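Two-arm battery exercise: how our student team records it

Last updated: 4 March 2019

This page is for new members of the Sedgwick robotics club who join the Ovora task group. It explains how we teach the two arms to work on a small battery device with a screwdriver. Please read it to the end before you touch the leader handles.

What you need

You need both arms powered, one light blue device, one AA battery and the screwdriver with the orange handle. Cotton gloves are in the drawer under the monitor. Take the device that has its compartment already open. Check also that the wrist cameras send an image to the screen, because a recording with one camera missing cannot be used later.

Step 1. Place the parts

Put the device on the mat with the battery side up. It should lie where both grippers can reach it without stretching. The screwdriver goes on the right side, diagonally, so that the right gripper can take it by the handle. Look at the wrist view and move the device until you see the whole battery compartment. If the lamp makes a strong reflection on the plastic, turn the device a little.
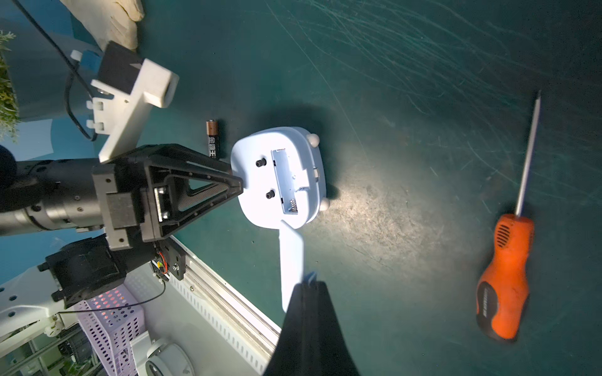

Wrist view: the compartment is empty and the battery stands beside the device.

Step 2. Practice holding first

Most beginners want to start with the battery. Please do not. Spend your first session only with holding: one arm keeps an object still, and the other arm brings the tool near to it. Move slowly and stop before the tool touches. When you can do this without shaking, ask for the next session. In February our group made 79 practice runs of this kind, and we deleted all of them afterwards – they were only for our hands.

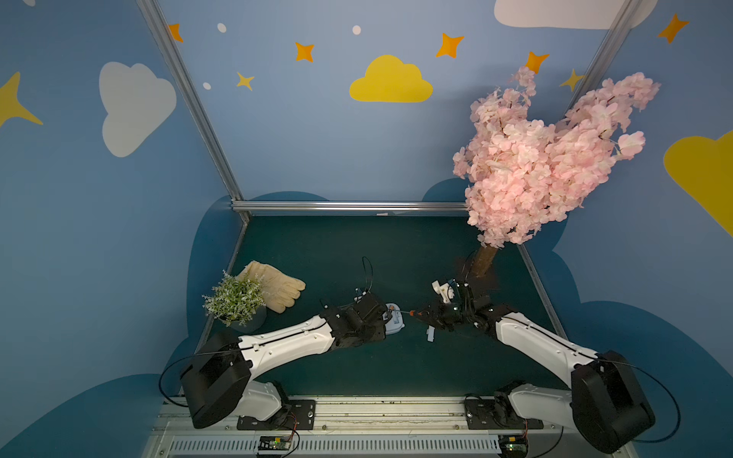
Gareth Goodall wrote under the first version of this page that two sessions of holding were better for him than one. He also asked us to say that the operator should sit, not stand, because the elbows get tired and the tool starts to wander. We agree with him, and now there is a chair.

Step 3. Work on the battery

Close the right gripper on the middle of the screwdriver handle. If you hold it too near to the end, the shaft will turn when you press. Bring the tip to one end of the battery, in the small gap beside the contact, and lower it with patience. Keep the cover away from the device, so it does not slide under it. 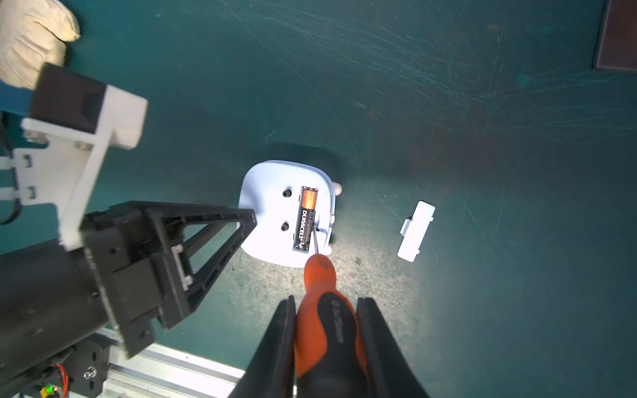
Press the tip under the battery and lift with a small movement of the wrist joint. Do not use the shoulder joint for this, it is too strong and the device will jump. The left arm waits near the device and can hold its edge if it begins to slide. If the tip slips three times, stop the recording, mark it as failed and begin again from Step 1.

Step 4. Finish the run

Put the screwdriver down on the mat, open both grippers and bring them up over the device. Wait two seconds before you press the pedal – the software cuts the last moment if you are too fast.
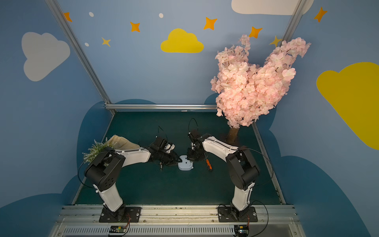
Saving and naming

Each run goes in the Flakach folder with your initials and the run number, for example KT_167. Write in the notes if the run was good or failed. Failed runs are also useful for us, so keep them. Our goal for this term is 400 good runs. The Kurnevov team, who share the storage disk with us, plan 1,000, so please do not fill it with test videos.

Before you leave, switch off the arm power first and the computer second.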